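Recording Laundry Folding with a Pair of Hand-Held Grippers

Part 4 of the Mokeo build notes. Last updated 18th February.

By now you should have two finished grippers, one for each hand, with the fingertips glued on and the cameras mounted. If the linkages still bind, go back to part 3 and loosen the pivots before you record anything. A stiff joint will wear out your hand long before the session is over.

Folding is a good first task. You already own the materials, nothing breaks, and soft fabric shows up problems in the fingertips quickly.

What you need

Both grippers, charged and with empty cards
A bed or a large table at hip height
A basket of mixed clothes, clean and dry
A laptop for checking clips
A notebook

Setting up

1. Set the camera exposure by hand and lock it. Auto exposure will hunt every time you lean past a window or a lamp, and the clips won't match each other. I use the Onsri board's manual mode at 1,000 microseconds, then bring up the room lights until the picture looks right.

2. Open and close each gripper 2 times in view of its own camera. The Fondden script looks for this at the start of the clip and uses it to find the open and closed limits. If you skip it, the jaw width will be wrong for the whole recording.

3. Put the pile to one side and work in the clear area next to it. Leave the bedding as it is. A plain sheet is fine, but stripes or a pattern give the tracking more to hold on to.

4. Pick one garment and bring the gripper down with the jaws fully open. Underwear and anything else with an elastic waistband is easiest to start with, as the band gives the fingertips a firm edge to close on. Line up so the band sits between the two tips before you squeeze.
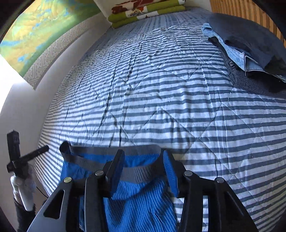

5. Close slowly and lift a little way. If the fabric slides out, lower it, open up and try again in the same clip. Keep the failed tries. Mark them in the notebook so you can sort them later.

6. Fold with both hands and finish each garment before starting the next. Keep every clip under 90 seconds — longer ones drift, and they are slow to copy.

Checking the clips

Run the Fondden check after the first few clips, before you do the whole basket. It lists dropped frames and any stretch where tracking was lost. Most of my lost stretches came from a loose camera mount on the left gripper, fixed with a second screw.

My set stands at 1,193 clips, all done at home apart from a batch made on the big table at the Irnbridge workshop. Part 5 covers trimming them and getting them into training format.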